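Course Notes, Unit 4
Heat Transfer to Cookware on Open Burners

4.1 Scope

These notes cover steady and near-steady heating of a liquid in a flat-bottomed vessel over an open gas burner. Ovens, closed-top ranges and induction heating are treated in Unit 5. Students should have worked through the conduction problems in Unit 3 before starting, in particular the ones on composite walls.

The symbols used are the same as in the earlier units. Q is the rate of heat flow in watts, A is area in square meters, T is temperature in degrees Celsius, k is thermal conductivity, h is the convection coefficient. A subscript g refers to the burner gas, w to the vessel wall, and f to the fluid inside.

4.2 The heat path

Heat released at the burner reaches the liquid by a chain of steps. Hot gas rises from the ports, strikes the base of the vessel, turns, and flows outward along the underside. Part of it then climbs the side wall. Along this path heat passes to the metal mainly by convection, with a smaller share by radiation. It is conducted through the base and enters the liquid by natural convection, or by boiling once the inner surface is hot enough.

Each step has a thermal resistance. For a base of area A and thickness t:

R1 = 1 / (hg A)
R2 = t / (k A)
R3 = 1 / (hf A)

The total resistance is the sum of the three, and Q = (Tg - Tf) / (R1 + R2 + R3).

In nearly all practical cases R1 is much larger than the other two. The gas-side coefficient is low compared with the liquid-side coefficient, and the base is thin. A common error in homework is to assume that changing the base from steel to copper will greatly shorten the time to boil. The conductivity of the metal affects R2 only, and R2 is a small part of the total. What a high-conductivity base does change is the evenness of the temperature across the inner surface. This matters for thick sauces and very little for plain water.

4.3 Burner output and useful heat

The rated output of a burner is the rate at which chemical energy is released when the fuel burns completely. The useful heat is the part that ends up in the liquid. The ratio of the two is the thermal efficiency of the burner and vessel together. It is not a property of the burner alone, and a value quoted without the vessel size has little meaning.

Losses fall under these headings:

Hot gas leaving past the rim of the base
Radiation from the flame and grate to the surroundings
Heat stored in the grate, burner cap and vessel
Convection and radiation from the side wall and lid
Evaporation from the open surface

The first item is usually the largest. It grows quickly once the flame spreads wider than the base, as the outer part of the flame then passes the vessel with little contact. Turning the valve up beyond that point raises fuel use faster than it raises useful heat.
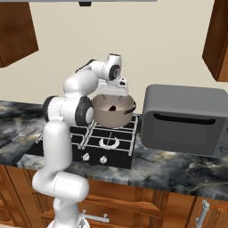
Clearance between the burner ports and the base has an effect in both directions. If the gap is too large, cool room air is drawn into the rising gas and lowers its temperature before it reaches the metal. If the gap is too small, the flame touches the cold surface before combustion is complete. The reaction is quenched locally, carbon monoxide forms, and soot may collect on the base. The height of the grate is therefore a compromise set by the manufacturer, and it should not be altered with shims or stacked supports during lab work.

Drafts are a further source of scatter. A moderate cross flow will tilt the flame and shift the hottest part of the base to one side. Lab results taken with the exhaust hood on high and on low should not be pooled.

4.4 Energy balance for the heating period

For a vessel of mass mv and specific heat cv, holding liquid of mass mf and specific heat cf, the balance during heating is:

Q = (mf cf + mv cv) dT/dt + losses

If losses are neglected and Q is constant, the temperature rises linearly with time. Measured curves are close to a straight line at first and then bend downward. Side-wall loss increases with the temperature difference to the room, and evaporation increases much more steeply, following the vapor pressure of water. With a lid in place the bend is weaker and starts later.

The lumped form above assumes that the liquid is at one temperature. For water this is acceptable, as natural convection mixes it well when heated from below. For starch pastes, thick soups and similar products it is not. In those cases the layer next to the base can be much hotter than the bulk, and scorching may occur while the probe at mid-depth still gives a low reading.

4.5 Worked problem

A vessel holds 3 kg of water at 20 °C. The combined rate of useful heat is constant. Find the energy needed to bring the water to 100 °C, neglecting the heat capacity of the vessel and all losses from the liquid. Take cf as 4.19 kJ/kg K.

Solution. The temperature rise is 80 K.

E = 3 x 4.19 x 80 = 1006 kJ

If the useful heat rate is 1.2 kW, the heating time is 1006 / 1.2 = 838 s, or just under 14 minutes. If the burner is rated at 3 kW, the thermal efficiency is 1.2 / 3 = 0.40.

Repeat the problem with the heat capacity of an aluminum vessel of mass 1 kg included, using cv = 0.90 kJ/kg K. The added energy is 72 kJ. State this as a percentage of the first result and comment on whether it can be ignored.

4.6 Simmering

Once the liquid reaches the boiling point, any further useful heat goes into evaporation and into covering losses. The temperature does not rise. The rate of evaporation is (Q - losses) / L, where L is the latent heat of vaporization, close to 2257 kJ/kg at sea level.

A gentle simmer needs only enough heat to cover the losses, and this is often below the lowest stable setting of a large burner. The ratio of maximum to minimum stable output is the turndown ratio. A burner with a poor turndown ratio has to be cycled by hand or fitted with a diffuser plate. The plate adds a resistance in series with R1 and also stores heat, so the response to a change in the valve setting becomes slower.

4.7 Laboratory exercise

The exercise uses the Hirell bench burner and the Delorme data logger. Work in the groups assigned at the start of the term.

Weigh the empty vessel, add water to the marked level, and weigh again. Fix the probe at mid-depth, clear of the wall. Start the logger before lighting the burner. Record the gas meter at ignition and again at shutoff. Stop heating at 90 °C. Let the grate cool to room temperature between runs.

Make 4 runs: low and high valve settings, each with and without the lid. Plot all of the curves on one set of axes. Report efficiency over the range from 30 to 80 °C only, as the early part of each curve is affected by heating of the grate. For this, use the gas consumed during the same interval.

Reports are due at the end of March and go in the box outside Room 222. Late reports lose one grade step. Raw logger files must be attached.

4.8 Reading

Dindari course reader, chapter on convection from impinging jets. The derivation of the stagnation-point coefficient may be skipped.
Hoken tables, sections on specific heat of foods and on vapor pressure of water.

Problems 1 through 6 at the end of the reader chapter are assigned. Problem 5 contains a misprint: the base thickness should be in millimeters.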